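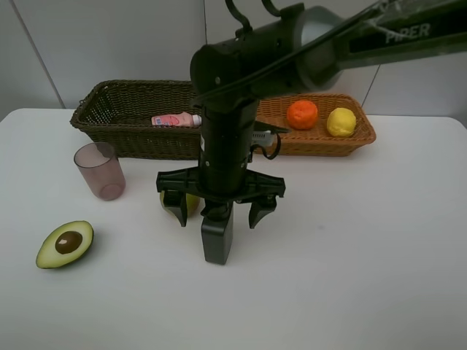

**What do you need to know before you can say that one gripper is better than another?**

You need to know what it was asked to pick up, which arm and controller were behind it, how many times it tried, and who decided what counted as a success.

# Chapter 3: Comparing Grippers Without Fooling Yourself

Every gripper is excellent in its own brochure. It closes firmly on a cube that has been cut to fit it, under lights that have been arranged to flatter it, and the cube goes up in the air and stays there. Then the gripper arrives at your bench, you give it an avocado, and the two of you start getting to know each other.

This chapter is about the getting-to-know period. By the end of it you should be able to plan a comparison between two or more grippers, run it without changing the rules halfway through, and write it up so that a stranger could repeat it and get annoyed in the same places you did.

## 3.1 The trouble with "it works"

Yavuz Türkmen, whose lab notes we borrow throughout this book, once logged 1,129 grasp attempts with a two-finger gripper we will call Wuna. The controller reported that 661 of them succeeded. Türkmen then went back through the video and found that the controller's idea of success was "the fingers stopped moving before they were fully closed." That covers a fruit held in the air. It also covers a fruit pinned against the side of a basket, a fruit pinched by its stem end for a quarter of a second, and the basket.

His entry for 23/07/2021 reads, in full: "Redefine success. Start over."

The second time he used a stricter rule. The object had to leave the surface, stay in the fingers while the arm moved sideways, and be set down where it was told to go. Wuna's score dropped, and so did the mood in the room. The hardware was the same as before. What had changed was the question, and you will find that a surprising share of gripper research comes down to this.

## 3.2 Change one thing

Suppose you want to compare Wuna with a second gripper, Kamus. The tempting plan is to test Wuna on Monday's arm with the old camera, and Kamus on whatever is free later. If Kamus wins, you have learned that something about that afternoon was better.

A fair comparison holds the following still:

- the arm, and how fast it is allowed to move
- the controller and its settings
- the camera, its mounting, and the lighting
- the objects, and where each one starts
- the rule for success, written down before the first attempt

Starting positions deserve more care than they usually get. A lemon alone on a white table is an easy customer. Put the same lemon in a shallow basket beside a tangerine and the fingers now have a rim to clear and a neighbor to avoid. If one gripper meets the easy lemon more often than the other, your results table is really a table about lemons.

## 3.3 Choosing objects that will embarrass you

A good test set includes things you expect to fail on. Fruit is popular for this, being cheap, lumpy, and available on short notice. Its main drawback is that it ages. Türkmen ran 227 attempts in December with a single avocado, and by the end the gripper was handling a noticeably different object from the one it had started with. He reports the later results separately, under the heading "Soft."

**Before you read on:** write down your own rule for a successful grasp, in one sentence. Keep the paper. You will be asked to break the rule in Section 3.4.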